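Kirui sorting trays, the large set: a long-term review

I have been mending things at a table for most of my adult life, and for most of that time I kept the bits in saucers. Saucers, jam jar lids, the bottom half of an egg box, once a gravy boat. You can get a long way with a gravy boat, but there does come an evening when you knock it with your elbow and spend the rest of the night on your hands and knees with a torch, looking for a spring the size of an eyelash. Mine came in March, halfway through a sewing machine, and by bedtime I had ordered the Kirui set.

I had heard about them from Thulani Mofokeng at our repair evenings, who swears by his, and from Thulani Mthembu, who doesn't. (Yes, two Thulanis, and they sit next to each other, and it's a nightmare when the tea comes round.) Mofokeng mostly does small appliances and Mthembu does clocks and watches, and having now used the trays for a good long while I think that probably explains the whole disagreement, but I'll come to that.

What you get in the large set is four square trays in yellow plastic and a shallower rectangular one in stainless steel. You can buy the yellow ones separately if you want more of them. They came in a big plain carton with far too much paper stuffed round them, all of which I've kept, as it's the nice thick sort that's good for drawing round things. No instructions, but I can't think what they would say.

The first thing I noticed was how tall the sides are. I'd imagined something like a baking tin and these are proper walls. For general mending that's a joy. You can drop a screw in from a height without looking and it stays in, and you can carry the whole tray off to the kitchen when somebody wants the table back for supper. I've tripped over the dog carrying one and only lost a washer! For watch work I can see Mthembu's point, though. You're forever reaching over the edge, and if you want to rest your wrist on something while you poke about with tweezers there is simply nowhere to put it.

The colour I wasn't sure about. I'd have picked a grey or a nice dull green if they'd offered one, and my sister said it looked as if I was about to feed chickens. I've come round to it completely. Brass shows up reasonably well, steel shows up very well, and black screws, which used to vanish on my old brown tablecloth, you can spot from the doorway. The one thing that does get lost is those amber-coloured plastic clips you find inside radios, so I put those in the steel tray.
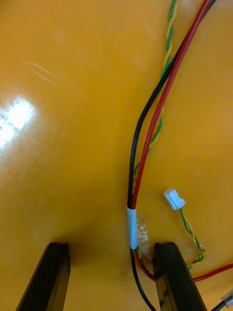
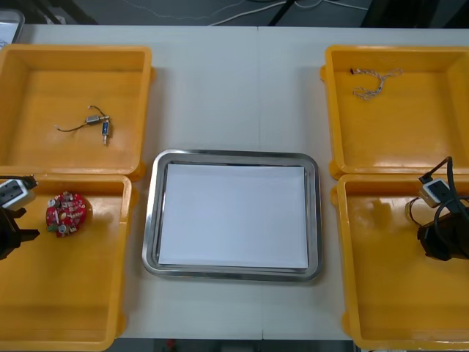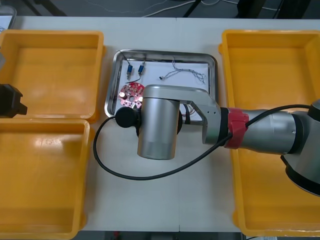
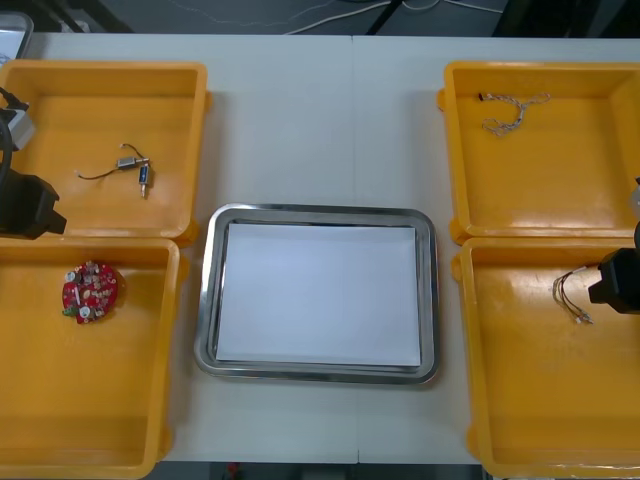 Now, the shine. The yellow plastic has a gloss to it and under a strong lamp it can be quite fierce. I use a Tromitz bench lamp, the one with the long neck, and if I have it pulled right down I get a great white blob in the middle of whichever tray I'm working from. Tilting the lamp sorts it out. Caroline Chege, who does all our lace and costume jewellery, cuts a bit of felt to fit the bottom of hers, and I tried that for a while. It does kill the glare and it stops beads skittering about, but it also collects every bit of fluff in the house and holds on to tiny screws like a burr, so I took mine out again. If you only do beads, do the felt.

Cleaning is easy enough. Warm water and washing-up liquid for the yellow ones, and a good dry with a tea towel or they spot. Sewing machine oil comes off without any fuss. Old clock grease doesn't, not at first go, and I made the mistake of using a scourer on one of them and it now has a cloudy patch that I look at every time and regret. The steel tray will take whatever you throw at it. I've had paraffin in mine, and vinegar, and on one occasion a fairly reckless amount of rust remover, and it rinsed up beautifully each time.

I did try the cheaper alternative first, I should say, in fairness to anyone watching the pennies. The Rirkisia trays are less than half the price and they look much the same in the photographs. They are thinner, though, and mine had a slight bow in the base, so that anything round went for a little wander and ended up in one corner. Ihor Zhuravel has a set and has used them happily for years by sticking a square of cork underneath, so they can be made to work. I gave mine to my nephew for his paints.

At the other end there's the Selenano modular system, with the lids and the clip-on dividers and the little label holders. It's lovely. I borrowed one for a weekend and was sorely tempted, right up to the moment I looked up the price, which was £167 without the lids. There were 1,641 reviews of it on the shop's page and I read a shocking number of them, mostly in bed. People adore it, and a fair few of them also mention that the clips snap. I don't think I'd get on with dividers anyway. I like to put the bits down in the order they came off, in a sort of long wiggly line, and for that you want a good open floor.

What would I change? I'd like a lid for at least one of them, for jobs that have to be left for a week while a part comes in the post. At the moment I use a dinner plate. I'd like the steel one a touch deeper. And I do wish they nested more snugly, as the stack takes up more of my cupboard than I'd planned on, and the top one slides about if you shut the door with any enthusiasm.

Elibariki Mfinanga asked me at the last repair evening whether he should buy the large set or start with a pair of the yellow ones, and I told him to start with the pair and see how he gets on, and then the next day I changed my mind and sent him a message telling him to get the large set for the steel tray. So I'd say the same to you, unless you mostly do watches, in which case have a word with Mthembu, who uses a folded white napkin and a cheese dome and seems perfectly content.

Oh, and the sewing machine is running again. I found the spring in my slipper.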